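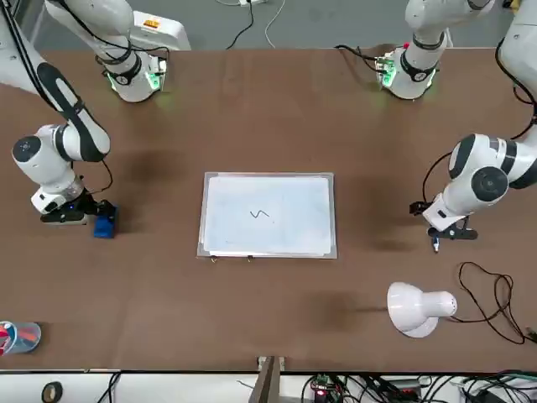
2025-03-10 - flour tenders, Warow regional food agency

Picked up from Josphat's notes. Scraper finished overnight, 480 award notices in the table now, going back to the November before the election. Dupes not removed yet. Some notices were reposted with a new ID and the same text, so match on lot title + amount and ignore the ID column completely.

Prelen shows up a lot more than I expected. Always the flour and sugar lots, never cooking oil. Bidder column says "single" on nearly every one of them. Laizer gets the oil. Haven't found one lot where the two bid against each other, but the losing bidder field is blank on the older notices so can't say much from that.

Registry

Pulled the Prelen extract again. Director changed twice, adress the same both times. Share capital is 1,000 in local currency, which is the legal minimum there, so don't write it up as suspicious on its own. Lavanya wants the original filing, not the web extract. The extract drops former shareholders and those are the ones we need.

Laizer extract: registered agent is Baditz. Baditz is agent for 70 other companies at that address so a shared agent means next to nothing. Crossed out my arrow on the wall chart. Please nobody draw it back in.

Name matching

Transliteration is killing us. Three spellings of the same surname in one filing!! Tried fuzzy match at the loose setting and it glued together people who are clearly different (birth years a generation apart). Went back to strict + hand check. Slow. Rule for now: no link goes in the sheet without name plus one more thing, birth date or ID number or home address. 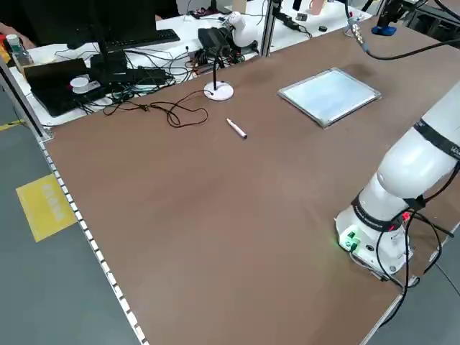

The customs side is thinner. Got 5 declarations from Josphat's contact, all scans, one page missing from the second one. Unit price for flour on those is well under the price in the award notices, but the declarations don't give the grade and the tenders do. Could be cheaper flour, could be the markup. Need the grade before anyone says markup out loud, esp in the pitch memo. Lavanya already took the word out of the draft once and I put it back by accident, sorry.

Exchange rate - official or street? Used official throughout, noted in column K. Redo with both before fact check.

Still open:
- original filing for Prelen, Lavanya asking the registry by letter
- missing customs page
- dedupe, then rerun the totals. Current totals are WRONG, do not quote
- ask Josphat if the agency ever published its supplier rules, I only find the press release
- right of reply letters, not before the director's name is confirmed twice

Backed up table and scans to the encrypted drive. Password changed, ask me in person.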